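Under-desk and desk-side cabinet
From the Caltero Office Furniture Pages
Last changed January 19, 2016

The desk-side cabinet (also desk cupboard, file cupboard, or "the low one" in every office I ever worked in) is a closed piece of storage with hinged doors, usually kept next to a desk or in front of one, and used for folders, binders and file boxes. It belongs to the same family as the drawer pedestal and the tall stationery cupboard, and people mix the three up all the time, me included when I started these pages. The short version: a pedestal has drawers, a stationery cupboard is taller than you can comfortably put a plant on, and a desk-side cabinet has doors and a top you'll end up using as a table.

I've written this entry mostly from handling the things. I bought, moved and fixed office furniture for 17 years, and the parts I learned from catalogs are marked as such where I remember.

Name

Catalogs can't agree. Brarnetti lists it as a "companion cabinet," Tichý has called it a "side unit" since I first saw their binder, and Plistik sells one they call a "floor locker," which I think is a terrible name because it sounds like something you keep gym shoes in. I use "cabinet" for the whole thing, "carcass" for the box without its doors, and "top" for the top. If you come here from the woodworking pages, please forgive the loose language!

What goes in it

Paper, mainly. The cabinet came into offices alongside the stiff binder and the file box, and its inside is still sized for them. A folder with rigid covers stands upright by itself, which a paper folder won't do, so you can fill a shelf from one side and pull one out without the rest sliding down flat. (They do lean once the shelf is half empty. A bookend helps.)

Labels go on the spine if the folders stand, and on the face if they lie flat in a stack. Plenty of ready-made ones come with a white label stuck on the front and that's all, which is fine on a desk and pretty useless on a shelf. I put a second label on the spine and write the year at the bottom, always at the bottom, so my eye can run along a single line. Color helps too, up to a point. Blue was the default everywhere I worked, and an all-blue shelf tells you nothing, however good it looks.
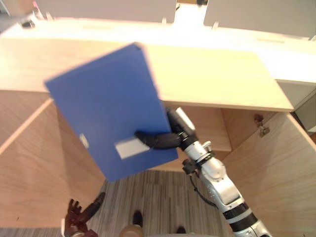
Chaiwat Thongdee disagrees with me about the labels and would like it said that the year belongs at the top, where it can be read while the folder is still on the lower shelf and you're standing up. He also writes that blue for current work and any other color for closed work has served his office well, and that the trick is to buy the other color before you need it.

I'm leaving my version in, but he has a point about the lower shelf. If your cabinet is one you look down into, the top of the spine is what you see first, and I suppose most of my own shelves were higher up.

Things that shouldn't go in: anything that drips, anything with a scent, and loose paper. Loose paper works its way to the back and stays there until the day you move out. I once cleared a run of old cabinets for a firm that was changing floors and got 1,483 loose sheets out of them, which I know because we were made to log every one before shredding. It took most of December.

Construction

The usual cabinet is made of board with a wood-grain finish, in some pale shade the catalog calls maple or birch or beech. Any likeness to the tree is up to the printer. The finish is thin and hard and wipes clean, and it takes scuffs more readily than you'd think, mostly on the inside of the doors where bags and shoes and folder corners catch it. A pencil eraser gets off more of those marks than any spray I've tried.

Backs are thinner than the sides. On cheaper units the back is slid into a groove and left to hold itself, so if you push a cabinet across carpet by its back panel you'll pop it out. Push low on the side. Some makers do the back in a contrasting color, and I used to think that was just for show until I had to look for a beige folder in an all-beige cupboard. A dark blue back makes pale things stand out nicely, though of course it does the opposite for blue ones.

Shelves are mostly fixed in the short models and adjustable in the taller ones. A shelf that's meant for binders wants a bit of finger room over them, and 40 millimeters is what I ask for. Less than that and you end up clawing at the spine.

Doors

Doors are hung in pairs on concealed hinges, with the free edges meeting in the middle or closing against an upright. A round hole near the edge of a door is generally where a lock barrel or a handle goes. Plenty of cabinets spend their whole lives with nothing in that hole, in which case people open the door by hooking a finger in it. It works, but it does nothing for the finish.

Think about the swing before you choose a spot. A door needs clear floor in front of it for its full width, plus space for you, and you'll be crouching or bending at the same time. In a tight row I leave 60 centimeters past the open door. Wiroj Chaimongkol, who fits out small offices, manages with less by taking off the door nearest the aisle and leaving that half open, and he tells me his clients have never asked for it back.

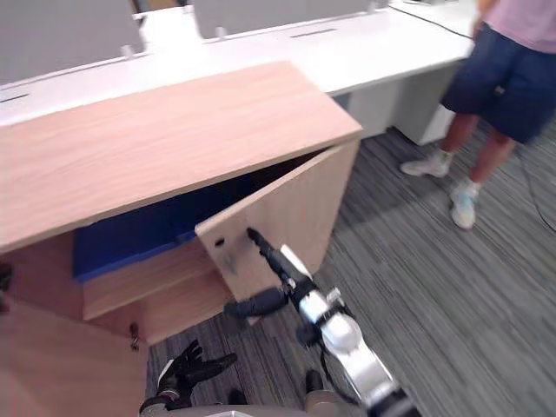 Hinges and how to fix them

Sooner or later one door drops and starts to rub. On the ordinary cup hinge there are two screws you care about. The front one moves the door sideways, and the rear one lets it come in and out. Height is set on the mounting plate, where the screws sit in slots. Open the door, take its weight with your knee, loosen, lift, tighten, and try it. Do a quarter turn at a time.

If the screws just spin, the board has crumbled. Fill the hole with a glued matchstick or two, let it dry overnight and start again. I've had doors last for years on matchsticks.

Placement

Next to the desk is the textbook position. In shared rooms the cabinet often ends up in front of the desk or at the end of a row, where it does double duty as a step between one person's territory and the next. Desks with partition panels clipped along the back already have a wall on one side, so the cabinet makes a sort of second one, lower and a lot more useful. Check where the cable slots in the desktop come out underneath before you push anything up close. Plug blocks hate being squashed.

On carpet, a base that sits flat on the floor is steadier than feet but harder to shift. Empty it first. I know, I know, but empty it first.

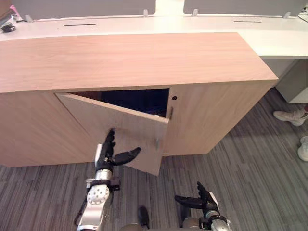
Cabinet in pale wood finish with one door partly open, white desk behind.

The top

Every cabinet top turns into a shelf for things in transit. I don't fight this anymore. One tray is plenty, and when the tray is full I sort it. Hot mugs leave rings on the cheaper finishes (the Plistik one especially, in my experience), so use a mat.

See also
Drawer pedestal
Stationery cupboard
File box
Binder, lever arch
Hinge, concealed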